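Grip or Slip: A Contact-State Estimator for Hand-Held Gripper Demonstrations

Tetsuya Ebihara
Project report, Vedutholm Interactive Systems Lab
2024-06-09

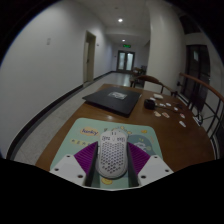 Figure 1. The mouse between the finger pads, from the gripper's own camera. Everything past the edge of the mouse pad is background as far as the labeler is concerned, though it took a while to convince the labeler of this.

1. What the project was supposed to be

The proposal promised a full pipeline that would take demonstrations recorded with the hand-held gripper, clean them, train a policy and run it on an arm. The proposal was written in September, when I was younger and had not yet opened the log files. What I delivered is the second box in that diagram, the one labeled "clean data," which in the original drawing is slightly smaller than the arrow leading into it.

More precisely, I wrote a tool called Cernus. It reads a recorded demonstration and decides, for every video frame, whether the gripper is open, closing, holding something, or releasing it. Downstream code needs this because a policy trained on badly labeled grasps learns to close its fingers with great confidence on air. Our lab's earlier policy did this so reliably that it was used at open house.

2. Why the obvious method fails

The obvious method is to threshold the jaw width. If the jaws stop closing before they reach zero, something is between them. I implemented this in one afternoon and spent the next several weeks learning why it was available for me to implement.

The fingers are compliant. The ribbed wedges next to the finger pads (purple in Figure 1) bend under load, so the plates can keep moving after the pads have touched the object. With a stiff object like the mouse the extra travel is small. With a sponge the width curve slides down so gently that there is no corner in it to find. A threshold tuned for the mouse declares the sponge a failed grasp, and one tuned for the sponge believes the operator is holding something whenever they hesitate.

The mouse has a problem of its own. A person lining up a grasp will often stop with the pads close to both sides of it and think for a moment. On the width curve this looks just like holding. In a single image it is not much better, and Figure 1 is a fair sample of what the classifier has to look at. I would not want to be graded on it myself.

3. Method

Cernus uses two signals. The first is jaw width and its rate of change, smoothed over a window of 9 frames. The second is relative motion. I track points in a region between the finger pads and compare their motion with the motion of points on the background. If the object is held, it moves with the gripper and stays still in the image while the background slides past. If it is not held, it slides along with the surface it is sitting on.

The two signals go into a hidden Markov model with four states. I first tried a small recurrent network, which scored a little better on the validation set and was impossible to argue with. The Markov model can be argued with. When it is wrong I can print the transition table and see which number to be annoyed at.

The region between the pads is a fixed polygon, set once per gripper during calibration. Early versions found it automatically by looking for dark upright shapes. The closed black laptop on the table is also dark, and for one memorable batch Cernus tracked a grasp on it. The polygon is now typed in by hand.

Choosing background points was harder than expected. My first version took the strongest corners anywhere outside the polygon. The mouse pad has a lot of printed artwork and gave excellent corners, which I was pleased about until an operator dragged the pad along with the object. Cernus now splits the background points into two groups, near and far, and trusts the near group only when it agrees with the far one. Hallways help here. Door frames and ceiling lights make good far points, and they rarely get dragged.

4. Data

I used 69 demonstrations recorded in our building, mostly on whatever table was free, and hand-labeled 1,675 transition frames from them. Labeling was done in Goltia, the lab's annotation tool, which saves your work when you press the key for "next" and discards it when you press the key beside that. I labeled part of the set twice.

Demonstrations were split by object, so that no object in the test set was seen in training. I had first split by frame. The results were wonderful, and my advisor asked one question about them.

5. Results

Cernus beats the width threshold on every object class in the test set. The gain is largest for soft objects and smallest for thin rigid ones, where the threshold was already fine. Most remaining errors are in timing: the correct state, entered a few frames late. Release is worse than grasp, as people let go of things more slowly than they think they do.

Two failure cases remain open:

Stationary holding. If the operator grips an object and does not move, there is no relative motion to measure, and the model falls back on width alone. It is then exactly as smart as my first afternoon's work.

Patterned objects. The honeycomb holes in the shell of the mouse repeat closely enough that the point tracker sometimes hops from one hole to its neighbor. The reported motion is then one hole wide and completely sincere. Rejecting tracks that jump by a constant distance removes most of these, at the price of a parameter I can't defend.

6. Running it

Cernus is a command-line program. Give it a folder of recordings and a calibration file and it writes one label file per recording. The option --review opens only the frames where the two signals disagree, and it is the part other students use. The replay viewer, Nomura, reads the label files directly if you are on version 2 or later. On version 1 it opens them, shows nothing, and exits with a success code.

7. Remaining work

The stationary case probably needs a force or tactile signal, and the current finger pads have no sensor in them. A cheaper option is to estimate the bend of the wedges from the image, since they are always in view and change shape under load. I have a branch that does this for the left wedge. The right one is in shadow more often and the branch does not like it.

The policy and the arm are left for whoever inherits the diagram. The calibration files are in the repository under calib/, and the one named final is not the latest.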